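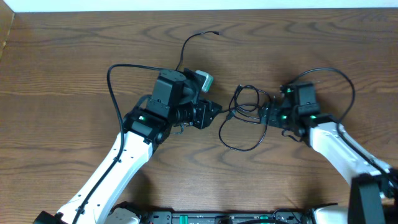

Report no. 4

Futaren Forms: progress report to the Soltani Fund
Prepared by Athina Spanos, product lead, Sturdale

Work done since the last report

The offline mode is finished and went out to all pilot users in December. Field staff can now fill in a form with no signal and send it later from the outbox. Gemechu Woldemariam rewrote the sync code, which had been dropping attachments when two people edited the same record. We have had one report of a lost attachment since the release and are looking into it.

The form builder now supports repeating sections and conditional fields. Both were in the original proposal. Calculated fields were also in the proposal but have been moved to the next period so the sync work could be completed.

The pilot in Tillivport has grown to 29 accounts, and those users submitted 2053 forms during the period. Most were site inspections and equipment checkouts. Carmela Aguirre ran the training calls and keeps the list of requests. The most common one is for a way to copy last month's form and change only a few answers.

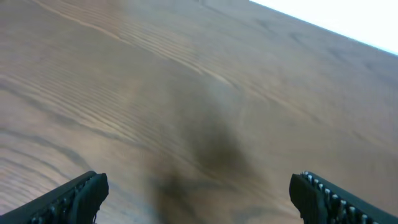
Problems and delays

The Android build was held up by a change in how background uploads are handled. We lost nine working days to this. The fix is in testing on older phones, where uploads still stall if the battery saver is on.

Password resets generate too many support tickets. Mbali Botha has drafted a single sign-on plan, and we would like to discuss the cost at the next call. It was not in the approved budget.

Spending

Spending is in line with the plan except for hosting, which is over by a small amount because of photo storage. We now shrink photos before upload, and the monthly bill has started to come down.
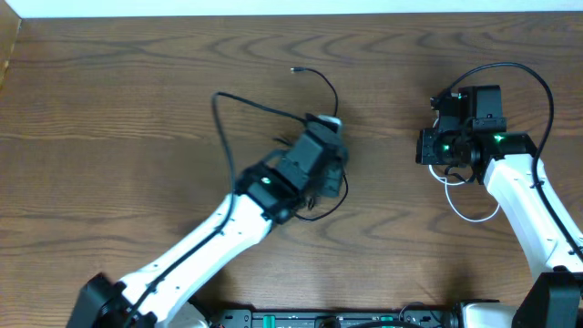 We do not expect to ask for more money under this heading. If the bill goes up again we will move funds from the travel line, as Kerttu Hirvonen suggested after the last report. Calculated fields and the copy feature come next, then the export to spreadsheet. The updated work plan and the expense sheet are attached.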